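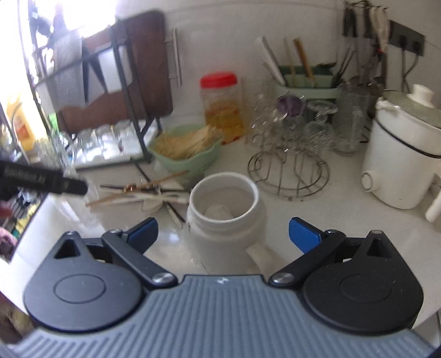 Last edited September 15, 2018

Can machines do kitchen chores yet? I have followed this question for three years, and I want to write my opinion in a few short posts.

The counter is a good test. A white mug or jar standing alone, with the handle to one side, is a fair task for two fingers. I would trust a machine with this.

The chopsticks are another matter. They lie crisscrossed in a pile with a white spoon among them. If you pull one, you move the others. A child learns this quickly - a machine must be taught it.

Then the clear glasses. Many cameras see glass badly, because they see what is behind it. Put several together, add a bright window, and I become nervous for the glasses.

Last October I visited a demonstration by Trivel in Hallcombe. Their arm put away 60 plastic cups and dropped 2. People clapped. But all the cups were the same, and the table had nothing else on it.

My own kitchen has knives in a rack, pots with lids, and jars which I never put back in the same place. I think most kitchens are like this.

A reader asked me about the Clunano dish arm. I have not tried it, so I can not recommend it or warn against it.

My answer for now: one chore, one kind of object, yes. The whole counter after dinner, no. I still wash by hand, and it takes me less time than writing these posts.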